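Wednesday, late

Open day at Vamico. I took the 9:29 bus and still had to wait at the front desk for a badge, number 465. There were more visitors than chairs, so I stood through the welcome talk and most of the safety talk.

After that they let us into the Neklow room, where the arms are. I had a place near the white table and got a good look at the gripper over it, and at the oak box with the black wire handle. A technician answered questions while the work went on. I wrote some of them down.
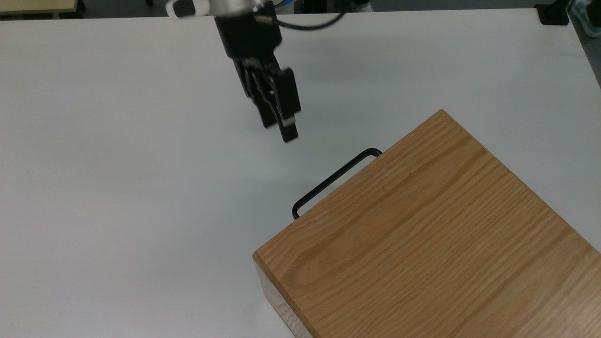 Do they program every move by hand? Mostly they record a person guiding the arm through a task, 100 times for a new one, and train it on those recordings.

The man next to me wanted to know what it costs. The technician didn't have a price and sent him to the sales table.

Lunch was sandwiches in the hallway. I skipped the Sowa talk in the afternoon and picked up the Fliltel brochure, which is mostly about warehouses. My feet hurt by then. Caught the early bus home and had soup. Need to mail the badge back, I walked out with it on.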